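Three weeks with the Grarstead home kit

Sunday, July 18, 2021

I promised I'd write this up properly once I'd had a decent run with it, and then it got hot and I got lazy, so thank you for your patience, and thank you especially to the folks who kept emailing to ask! I've been on the Grarstead waiting list since February. For anybody new around here, they lend you a gripper you work by hand, you do ordinary household jobs with it while it records, and the recordings go toward teaching robots to do the same jobs. They pay a little per accepted clip. It won't cover your groceries, but I went in more curious than anything.

You pick your own tasks from a list. I started with "tidy small items from a bed" because it sounded easy and because I own, as my sister likes to point out, a lifetime supply of plastic bags. I cleared off the checkered bed, dumped a heap in the middle and set the pink basin beside it.
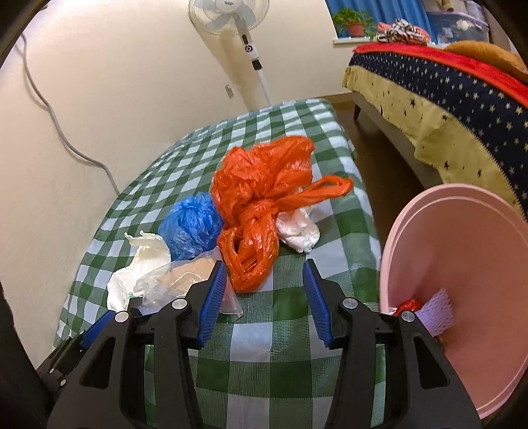
Saoirse Corrigan wrote in under my last post to ask whether the thing wears out your wrist, because she'd tried a different brand at a fair and had to put it down after 8 minutes. It's a fair question, Saoirse, and my answer is that it depends how you hold it. The first evening I squeezed it like I was strangling a goose and I was sore the next day. Once I let my elbow rest against my side I could go 40 minutes with a break in the middle for iced tea, and I was fine.

What I like best is the finger pads. They're blue and have a bit of ribbing to them, and they hang on to slippery plastic much better than I thought they would. The thin handles are another story. You can get hold of a handle easily enough, but then the rest of the bag swings about and catches on whatever is next to it, and half the pile comes along for the ride. After a while I learned to go for the thickest, most bunched-up part of the bag and leave the handles alone. 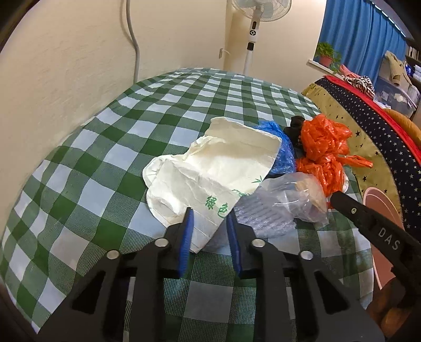 Paper behaves very differently, by the way. It keeps a crease, so you can pinch a fold and lift, and I had hardly any drops with it. If you're just starting out I'd do a few paper things first to get the feel of the squeeze, then move on to plastic, and save bubble wrap for a day when you're in a good mood. It flattens and slides and springs back open the moment you relax your hand.

Now for the grumbles. The instructions are thin, and the page on charging seems to belong to some other model entirely. Uploading is slow (I leave it going overnight, with the laptop on the dresser). And you have to pay a $50 deposit before they ship, which I understand, but I would have liked to see it mentioned a good deal earlier in the sign-up. I got 7 clips sent back in my first batch for going too fast, too, with a very polite note. The second batch all went through.

Fabric was next on my list, so I mixed some in.

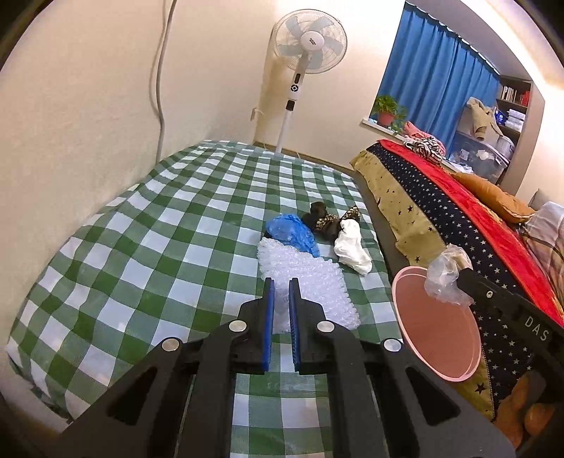

Bubble wrap closest to the fingers, with the blue bag just behind it.

Cloth is lovely to pick up after all that plastic, and I could happily do it with the radio on for a whole afternoon. I've asked to keep the kit for another month and try kitchen tasks, which will mean cleaning my kitchen first, so don't hold your breath! If you've used the Usska one, please leave me a comment and tell me how the grip compares. I keep seeing it mentioned and I'd love to hear from somebody who has had it at home for a while.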